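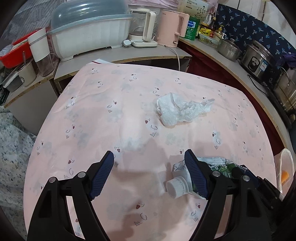
Page last changed: October 2026

3. Washing your Corico wipe-clean tablecloth

1. Clear the table. Crumbs count as things.
2. Wipe spills with a damp cloth and plain dish soap. Juice gets one hour of mercy, then it moves in.
3. For a full wash, set the machine to 30 degrees and spin no faster than 900.
4. Hang it over a rail - never a radiator, however cold the kitchen.

Note: Small wrinkles relax overnight. Large ones have opinions; smooth them by hand.

Caution: Do not iron the printed side. Replacement cloths are listed under part 1436.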